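Home | Courses | Handouts | Library | Contact

We use cookies to keep this site working. Accept | Manage settings

Ilerdale Evening Classes
Keeping Food at Home: handout for session 2
October 23, 2025

Welcome back, everyone, and thank you for bringing such good questions last time. Tonight we stay with the cupboard and the fridge, and we'll go a bit more slowly, as I rushed the part on sauces and I could see a few puzzled faces.

1. Why sauces keep so well

A bottled tomato sauce has vinegar, sugar and salt in it, and between them they make life very hard for the things that spoil food. The vinegar does most of the work. Homemade sauce with little or no vinegar is another matter altogether — treat it as you would soup, and keep it in the fridge.

2. Soft fruit

Strawberries like to be cold and dry. Wash them just before you eat them, and leave the green tops on until then. Bananas are the other way round and sulk in the fridge: the skins go dark, though the inside is usually perfectly good, and lovely in a cake.

3. Cold and warm

Set your fridge at 5 degrees or a little under. Bacteria grow happily at 40 degrees, so please don't leave a pan of rice sitting on a warm hob all evening (I have done it myself, and had to throw the lot away).

Bottles, fruit and the white table

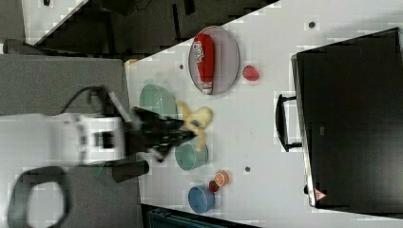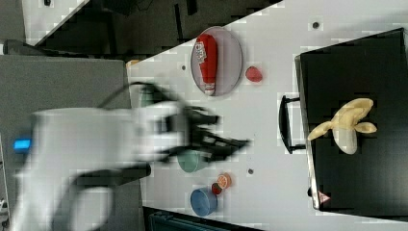
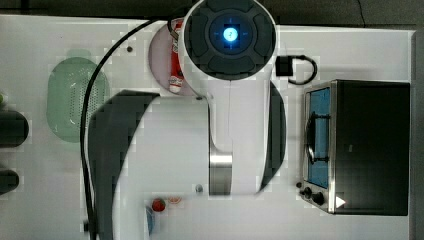
4. For next time

Have a look through your own fridge door and write down what each label says about storing it once opened. Bring the list along, however short, and we'll go through them together over a cup of tea.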